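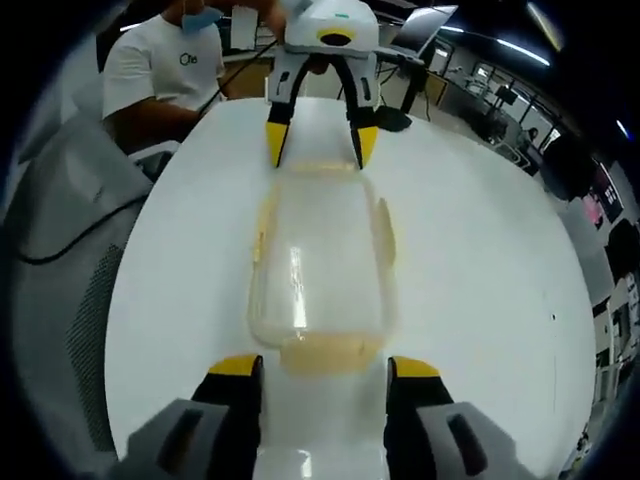 Kirstin Morrison wrote to us in May that she had rinsed and saved every clear bottle in her house since New Year's and still couldn't bring herself to put them out with the recycling, and did we have any ideas? Well, Kirstin, we have quite a few, and you've pushed me into finally putting up this page, which I had been promising everybody since last summer!

I've been keeping bottles myself for 11 years, mostly plain ones, and the ones I love best have a little color to them. A faint yellow tint hardly shows when a bottle is standing in a cupboard with its friends, but lay it on its side on a white table and the edges pick it up beautifully, and you get those long bright streaks of light running down the curve as well. The one at the top of the page has a pale amber band too, and I've left that on (I usually soak them off overnight, and then I'm sorry).

Danica Obradović likes to cut hers down for seedlings, and Craig Swanson fills his with dried beans and lines them up along the pantry shelf at Skavell, labels facing the wall. I mostly just look at mine.

If you have a tinted one you're fond of, send it along to the Peva page and I'll add it when I next sit down in the evening. Green ones are especially welcome, I have only 20.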